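Tustateck > Community > Threads > Sound and Captions

Tustateck is opening its September series with guidance on sound for short travel videos. The posts that follow are intended for members who edit at home with everyday software.

Most viewers will forgive a soft picture. Few will stay with a clip in which wind covers the speaker's voice. Please listen to the full recording on headphones before making the first cut.

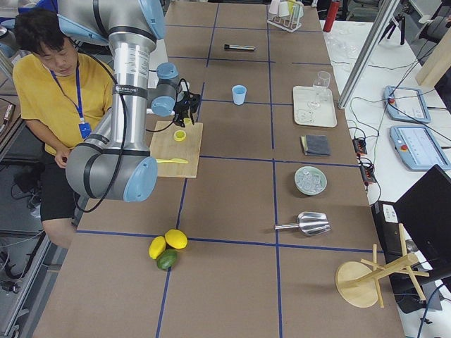 Issue 5

Record room tone at every location. Thirty seconds of the place with no one speaking will cover most gaps between clips. Members who filmed the Nemeva ferry crossing should keep the engine noise as a separate track.

Music should sit well below speech. Lower it before the first word and bring it back only after the last one - a sudden drop in the middle of a sentence is distracting.

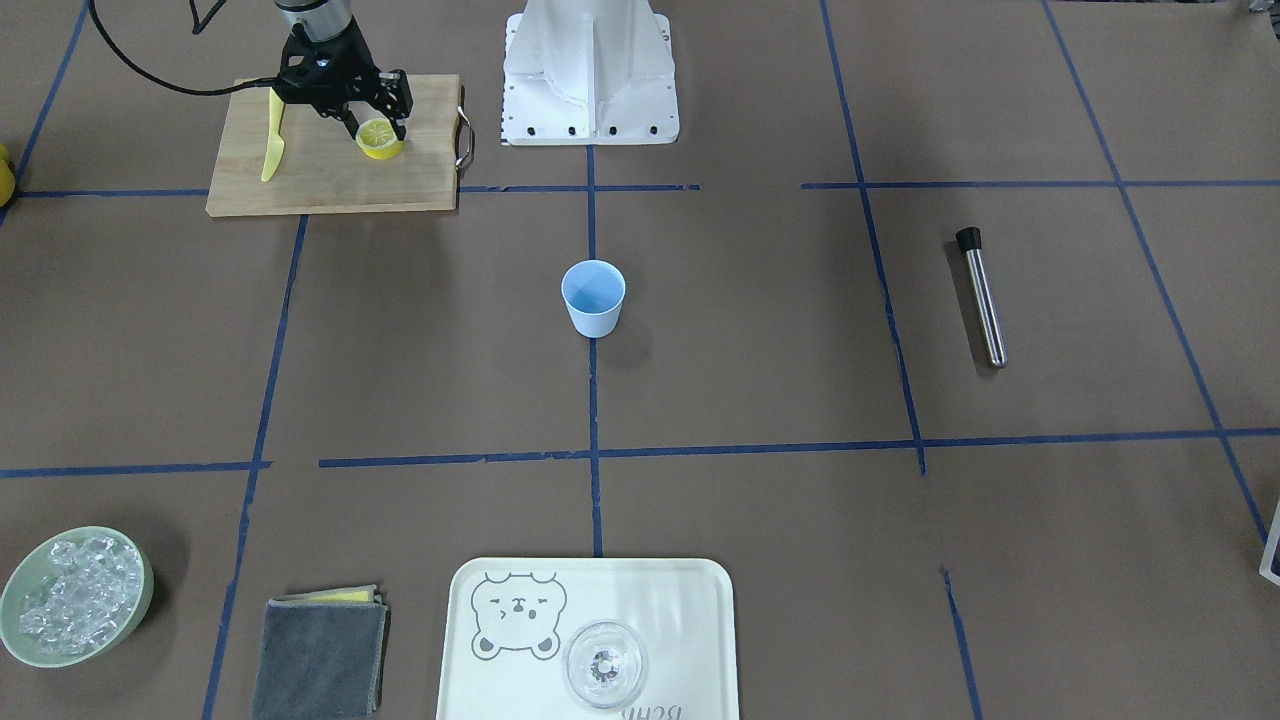

Lemon slice on the cutting board, gripper overhead.

Captions are required for all entries to the Tometti showcase. Each caption may run to 3 lines at most, and two are preferred. Automatic captions are accepted once the author has corrected them.

Place names deserve particular care. Automatic tools regularly drop the accent in Delić, and the error then carries over into the title and the description. Correct it in the caption file first.

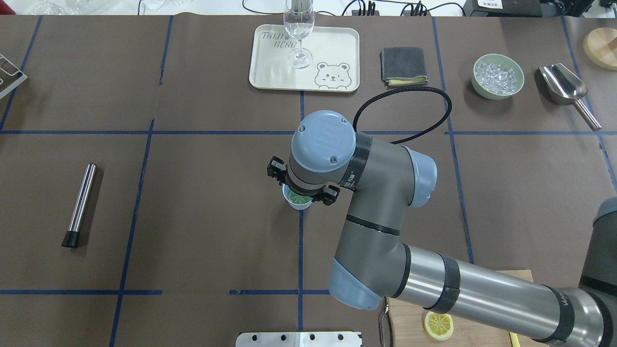

Caption files should be saved separately from the video and given the same file name. Files with burned-in text will be returned, as they cannot be resized by viewers who need larger type.

The written description that goes with each entry is limited to 700 characters. Music credits do not count toward that limit and should be placed on their own line.
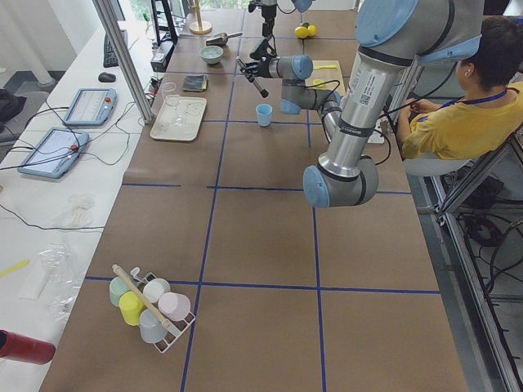
Entries for the showcase close at noon on the last day of September. The upload page accepts files of up to 200 megabytes - larger files should be compressed before they are sent.

Questions on captions may be posted as replies to this thread. Questions on music rights should go to the Tometti showcase desk.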